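# The man who clears other people's desks

Attila Szekeres will tidy your desk, provided you sit there while he does it.
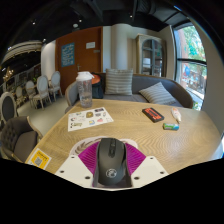 So what does a person need on a desk? "A surface, the thing you work with, and something to drink," he says. "After that we're negotiating."

He has been negotiating for 13 years, first as a favor to coworkers and then, once the coworkers started recommending him to their brothers-in-law, for money. Histier, the business he runs out of his apartment, has one employee and no logo. He charges by the visit. A visit lasts 60 minutes, and he sets a kitchen timer at the start of it, the kind that ticks. I asked whether the ticking bothered people.

"It bothers everyone. It's the best thing I own."

We met on a Saturday morning at a café he had picked for its tables, which he described as "deep enough to be trouble." He ordered tea, moved the sugar to the windowsill, moved the menu on top of the sugar, and then saw me watching and put both of them back.

His first rule is that he touches nothing until the owner has named it. You sit down, you point at each thing and you say what it is. Most people enjoy this for a minute or so. Then they come to a cable.

"A cable is where they go quiet," he says. "They know it belongs to something. They believe the something is still in the house. I've had a man hold a cable for so long that I went and made coffee."

What happens to the cable?

"It goes in the drawer with the other cables. I'm not a monster."

He is harder on paper. Receipts go, manuals go, and any envelope that has been used as a coaster has, in his view, already made its own decision. Stickers he treats as a separate country. A great many people who work at computers own sheets of them, picked up at events or dropped into a package by some hopeful company, and hardly anyone peels one off.

"You ask them why it's still on the sheet and they say they haven't found the right place for it. Four years, this sheet has been lying on the desk, waiting for the right place. So I say, fine, stick one on something now, while I'm here. And the face! You'd think I'd asked for a kidney."

Does anyone do it?

"A few. Then they're thrilled with themselves and want to do the whole sheet, and I have to remind them that we have a timer."

He spent some years before this in the back office of a furniture importer called Divilel, where his desk faced a wall and held, at its worst, seven mugs. He doesn't pretend to have been born tidy. His mother still mails him things he left in her house. The conversion, if that's the word, came when he lost an Amex bill under a pile of catalogs and paid the late fee, then lost the next one under the same pile.

"The first time is bad luck," he says. "The second time you have to look at the pile."

He looked at it for most of a weekend. By Sunday evening he had a bare desk, a bad back and a feeling of superiority that he says took until June to wear off.

I wanted to know about the mouse, having read on his one-page website that he considers it the most important object on any desk that has one. He put down his tea for this.

"It's the only thing that needs room. The keyboard sits there. The screen sits there. The mouse has to go places. So you watch where the hand wants to travel, and everything in that area is a guest. It can visit. It can't move in."

He has a test. He asks the client to close their eyes and push the mouse as they would on a normal day, in a wide lazy circle. Whatever it bumps into gets moved. He has heard it hit staplers, lip balm, a bowl of cereal and, once, a sleeping cat, who was allowed to stay.

Mats he can take or leave. A good wooden table, he says, will do fine for most mice, and people who buy a mat tend to start parking things on the mat. Coasters are another matter. He approves of coasters, with a limit of two to a desk, and he wants them in actual use under actual drinks.

That brought us to bottles. The drinks bottle has become, he says, the great survivor of the modern desk. Everything else gets swept off and the bottle stays, tall and faintly reproachful, at the edge where an elbow will find it. He likes it at the back, on the side away from the writing hand, with the lid shut. He has firm feelings about shakers in particular.

"A glass of water, you know what it is. A shaker, you look inside and you think, was that today? I make them pick it up and tell me. If they don't know the day, we go to the sink together."

I asked him to name his worst job. He wouldn't, on grounds of discretion, and then told me about it for 20 minutes. The client was a bookkeeper at a firm called Ghauri, and the desk was so full that she had been working on the pulled-out drawer, with a tray laid across it. When they finally reached the tabletop she stroked it with the flat of her hand. She had forgotten it had a grain.

"She said, 'It's nice wood.' Very surprised. As if I'd brought it with me."

And the desk now?

"Oh, terrible. She sent me a photo. It's all back." He seemed quite cheerful about this. "But the mouse has its space. I checked."

He doesn't promise that anything will last, and his website says so in larger type than his phone number. Most clients call again within a year or so. He sees no shame in it and a fair amount of rent.

His own desk, he admits when pressed, has a few things on it that he can't defend: a brass key that opens nothing, a jar lid, and a sheet of stickers from a cousin's bakery. All of them are still on the sheet.

"I haven't found the right place," he said, and asked for the check.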